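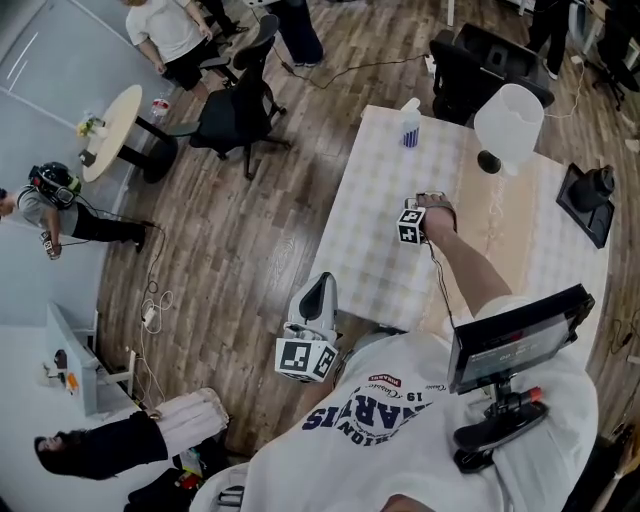
Last revised in June. Applies to all woven and coated table linen sold by Beltuvmont. Napkins and runners follow the same rules unless an answer says otherwise.

## Sizing

**How do I work out what size to order?**

Measure the length and width of the tabletop, then add the drop twice to each measurement. The drop is the distance the cloth hangs below the edge. For a round table, measure the diameter and add the drop twice. Measure the table with its leaves in the position you normally use.

**What drop do you recommend?**

For everyday dining, 4 to 17 inches. A shorter drop slides off when the cloth is pulled at one side. A longer one ends up in people's laps and catches on chair arms. Floor-length cloths are a separate case and should clear the floor slightly if the table is ever moved.

**Are listed sizes before or after washing?**

After. Cotton and cotton-linen cloths are cut oversize and will measure larger than the label until they have been washed. Do not hem or trim a new cloth before its first wash. Magesa coated cloths do not shrink, and the listed size is the delivered size.

**My table has rounded corners. Do I need a special shape?**

No. A rectangular cloth works on any table whose long sides are straight. The corners will hang a little lower than on a square-cornered table. An oval cloth is only worth ordering for a true oval top.

**Why is the check pattern not centered on my cloth?**

Checks are woven into the fabric, and the cutting line falls where the size requires. On a Skirach cloth the pattern is matched along the length, while the two side hems may end on different parts of the repeat. If you need a centered check, write "center repeat" in the order notes. It takes longer and cannot be returned.

## Fabric

**What is the difference between Skirach and Magesa?**

Skirach is a plain-weave cotton, dyed in the yarn. It is soft, absorbs liquid, and goes in the washing machine. Magesa is a cotton base with an acrylic coating on the upper face. Spills stay on the surface long enough to be wiped off, and it should not be machine washed more than is needed.

**Is the coating heat resistant?**

To a limited degree. It tolerates a warm plate. It does not tolerate a pan from the stove, a baking dish, or an iron on the coated side. Use a trivet. Heat damage appears as a dull or tacky patch and cannot be repaired.

**Does yarn-dyed fabric look the same on both sides?**

Yes, for checks and stripes. A Skirach cloth can be turned over and used on either face, though the hem is only finished neatly on one. Printed cloths have a clear front and back.

**Do I need a pad underneath?**

A pad is optional on laminate or sealed wood. On glass it is recommended, as cotton slides easily on a smooth surface. Cut the pad 2 inches smaller than the tabletop on every side so that it does not show at the edge.

## Washing and drying

**What temperature should I use?**

Warm for light colors, cool for dark ones. Hot water is acceptable for plain white cotton only. Fill the drum loosely – a cloth that is packed in tightly comes out with creases set along the folds, and they are difficult to iron flat.

**Can I use bleach?**

Chlorine bleach will strip the dye from any colored yarn, and on beige grounds the result is uneven. Use an oxygen-based product and dissolve it fully before the cloth goes in.

**Can I put it in the dryer?**

Skirach, yes, on low. Take it out while it is still slightly damp and iron it straight away, or hang it over a rail along its full width. Magesa, no. Hang it with the coated face outward.

**Why does the cloth repel water after several washes?**

The usual cause is fabric softener. It leaves a film on the fibers that builds up over time. Run one warm wash with no product at all and stop using softener on table linen.

## Stains

**What should I do first?**

Blot with a dry white cloth, working from the outside of the spill toward the middle. Do not rub. Then follow the type of stain:

- **Oil or butter:** apply dish soap directly, leave for 20 minutes, rinse from the back, then wash.
- **Red wine or berries:** flush with cold water from the back until it runs clear, then soak in oxygen-based product.
- **Tea or coffee:** cold water, then a normal wash. With milk in it, use an enzyme detergent.
- **Candle wax:** let it harden, lift it with a blunt edge, then iron between sheets of plain paper.
- **Turmeric:** wash as soon as possible and dry in direct sun. More than one round may be needed.

Check the stain before the cloth goes in the dryer. Heat fixes most food stains, and removal after that point is unlikely.

**There is a brown line along the fold, but nothing was spilled.**

Starch or detergent residue has oxidized in storage. Soak the cloth in cool water overnight and wash it as usual. Always rinse out starch before putting a cloth away for the season.

## Storage

**Rolled or folded?**

Rolled, if you have the space. A cardboard tube covered with plain cotton is suitable. If you fold, change the fold lines each time. Magesa should always be rolled with the coating on the outside. Sharp folds can crack it in a cold room.

**Can I store cloths in plastic?**

Not for long periods. Plastic holds moisture and some types yellow white cotton. A cotton pillowcase works well.

## Orders and repairs

**Can I return a cloth?**

Yes, if it is unwashed, uncut, and in its original folds. Center-repeat and made-to-measure cloths are excluded. Returns go to the Sallora warehouse, and the address is on the packing slip.

**Do you repair hems?**

Open hems on our own cloths are restitched without charge; you pay postage one way. Wash the cloth first. Tears in the body of the fabric are not repaired – the patch shows, and the surrounding yarns are usually weak by then.

**When are orders cut?**

Made-to-measure orders are cut on Friday. Changes are possible until noon that day. After that the order stands as submitted.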